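The Joy of a Small Black Tray

I have a theory that you can learn more about a desk from its organizer than from anything else on it. Give me a mesh tray, a pair of scissors and five minutes, and I'm happy!

I started looking closely at desk organizers in July, when my own had turned into a pit. Dead pens, a key to nothing, 200 paper clips in one solid clump. I tipped the lot out onto the kitchen table and began again, and I've been evangelical about it ever since.

Mesh is still my favorite. It's light, the dust falls through (most of it, anyway), and you get a hint of color through the sides, so you know what's hiding in there before you start digging. Low and wide beats tall and narrow for me. Tall cups swallow short things, and an eraser at the bottom of a tall cup is an eraser you'll never use again. My Flarley tray is 8 inches across and I wouldn't want it any smaller.

Scissors go in with the handles up, always. Bright handles are a gift here – red and black loops are easy to grab while you're looking at something else. Long things can lean. I used to fuss about this and line everything up straight, but a striped stick poking out at an angle has a lot of charm, and a tray that looks used gets used.

Then there's the surface. I love these black pieces against pale wood, with all the streaks and strips of the boards running underneath. Paint a desk white and the same tray looks like office supply. On a butcher-block top it looks chosen. The Stilo top I work at has 76 little scars in it (yes, I sat down and counted) and every one makes it better.

And please, let yourself have a globe lamp. A big white ball on a round black base is such a friendly thing to set behind a row of angular little boxes.
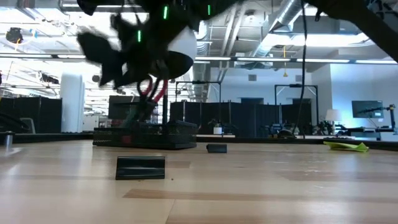
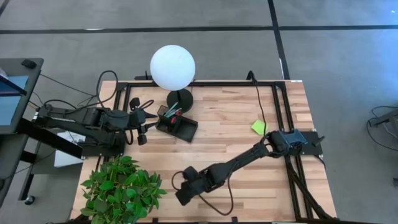
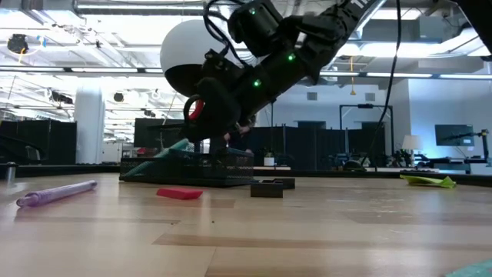
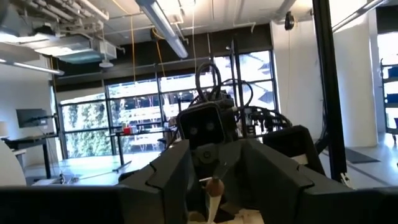

By the Brudiston Home Desk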